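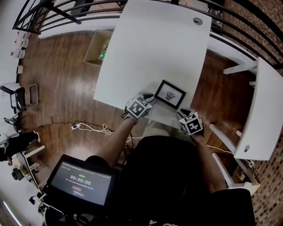

Figure 1. Small format: black frame, white mat, monochrome drawing.

3. Mat Width and Perceived Image Size

3.1 Background

The mat serves two purposes in the framing of works on paper. It keeps the sheet away from the glazing, and it sets a border between the image and the molding. The first purpose is well covered in conservation manuals. The second is usually left to trade custom, and custom differs from one workshop to another. The older rule, still printed in the Losteck pattern books, makes the mat wider at the bottom than at the top. Later practice has largely moved to equal borders, above all in ready-made frames, where one mat has to serve for either orientation.

For small works the choice matters more. A border that looks modest around a large print can take up most of the visible area of a small one. The dark molding then reads as the edge of the whole object, and the drawing becomes a mark in a pale field (Figure 1). Buyers in our interviews described this effect in opposite ways. Some said that a wide mat made a small drawing look important. Others said that it made the drawing look lost.

3.2 Materials

The sample consisted of 300 framed works on paper sold through the Dralside saleroom. Works with colored mats, double mats or decorated liners were left out. Each remaining work was placed in one of 4 classes according to the ratio of mat area to image area, from Class 1 (narrow) to Class 4 (very wide). The classes were fixed before any viewer ratings were collected and were not changed later.

Frame color was recorded as dark, light or metallic. Dark frames were the most common, and black was the most common dark finish. Subject matter was recorded in broad terms only (figure, plant, building, landscape, other), as an earlier attempt at finer coding gave poor agreement between coders. Stylized plant forms caused the most trouble. Coders often could not settle whether a spiky outline was meant as a leaf, a flower or an abstract design, and such works were assigned to the plant group by default.

3.3 Procedure

Viewers judged each work under 2 conditions. In the upright condition the frame hung on a plain wall at eye level. In the flat condition it lay face up on a table and was viewed from above, as it would be on a sales counter or at a framer's bench. Viewers were asked to estimate the width of the image, leaving out the mat, and then to rate how well the border suited the work. They were not told the class of the mat.

The flat condition was added after the pilot at Sasto. Most published work on mat width assumes a hung picture, although small frames are often chosen while lying on a surface. A white tabletop also changes the contrast. The mat and the table are then close in tone, and the molding stands between two pale areas as a dark band.

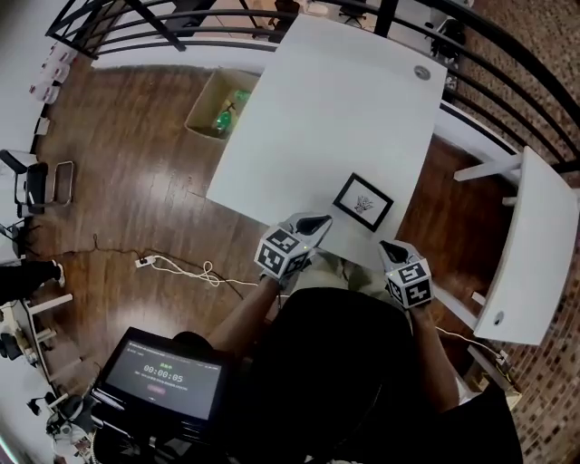

3.4 Results

Viewers underestimated image width in all classes. The error was smallest in Class 1 and grew with the width of the mat. It was larger in the flat condition, and the gap between conditions was widest for black frames. Light frames showed only a slight difference between the wall and the table.

Ratings of fit did not follow the same pattern. Class 3 received the highest ratings in both conditions, and Class 4 was rated well only for line drawings with little shading. Bottom-weighted mats were preferred on the wall, but viewers showed no preference for them on the table, where the lower border has no clear visual role.

3.5 Comparison with Earlier Findings

The underestimation agrees with the Nguyen-Tran account, in which the eye takes the strongest edge as the size reference and judges everything inside it as a share of the whole. That account predicts a larger error for dark moldings, as found here. It does not predict the difference between wall and table. Viewing angle is one possible cause, and the tone of the surrounding surface is another. The present design cannot separate them, as the wall and the table differed in both respects. A gray tabletop would be a simple test.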